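Imani Kinyua
October

1/ Long thread on the measles thing in Lestholm, sorry in advance. Been at the county health briefing since 8 this morning, typing this from the hallway

2/ Number first. 271 confirmed cases since the start of the outbreak. Last update was lower and a lot of you have screenshots of it going around. Please stop sharing the old one

3/ Hamisi Okoth (county medical officer) says most of the new ones are kids under five in Kioko and the blocks behind the bus station. Same area as the last update. No deaths. He repeated that part and I'm repeating it too

4/ 2 schools closed. Kioko Primary and the little one on Drevon Road. Both thru the end of next week "at least". Parents I talked to outside heard it from a WhatsApp group before they got the letter

5/ Asked why the letter was late. Answer was the printer at the education office. Ok

6/ Vaccines. 1,926 doses given so far at the pop-up sites. Mwanaisha Odera runs the immunization side and she was pretty blunt — supply is fine, staffing isn't. She's short on nurses for the evening sessions and that's when working parents can come

7/ She wants retired nurses to call the clinic desk. If your license lapsed less than three years ago they can sort it fast. Tell your aunties

8/ WHERE TO GO
Postgate health center, walk in, 8 to 6
Kioko market hall, 3 to 8, bring the kid's card if you have it
No card is fine!! They'll start a new one. Someone was turned away yesterday for no card and Odera said that shoud not have happened 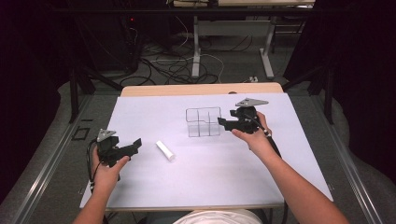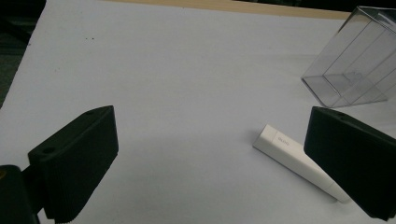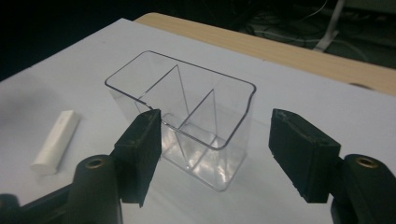
9/ WHAT TO WATCH FOR
Fever first, then cough, runny nose, red eyes. The rash usually comes a few days later, face and then down. If you think it's measles CALL the clinic before you walk in. Waiting rooms are full of babies too young for the shot

10/ Babies. Normal schedule here is nine months. For now they're offering an early dose from six months in the affected blocks only. It's an extra, your kid still needs the regular ones after. Got asked this so many times I'm putting it in its own post

11/ Adults, if you don't know whether you had it, ask. They're not testing everybody. Okoth's words, "just take the shot, a second one won't hurt you." Not if you're pregnant tho, then talk to a nurse first

12/ Contact tracing. 411 people on the list. Amparo Barroso's team is phoning all of them, calls come from a landline and people keep hanging up thinking it's a loan company. If a health worker calls they will NOT ask for your ID number or money. Hang up on anyone who does

13/ Lenni Pitkänen from the district hospital was on by video, bad sound, I got maybe half. What I did get — children's ward is busy, not full. They moved a few beds out of the day unit. Visitors limited to one parent

14/ Question I didn't get an answer to: why the outreach van skipped Kioko in the spring. Okoth said he'd "come back to me." I've asked in writing as well

15/ Also no answer on whether the Postgate football thing for under 10s goes ahead. Organizers say yes, county says they're "in discussion". Wouldn't buy the snacks yet

16/ Correction to post 8, market hall closes at 7 not 8. Misread my own handwriting. Postgate hours are right

17/ Next briefing is in the same room, they haven't given a time. Replies open, I'll read them tonite once I've eaten somthing. If you're one of the families who got turned away please message me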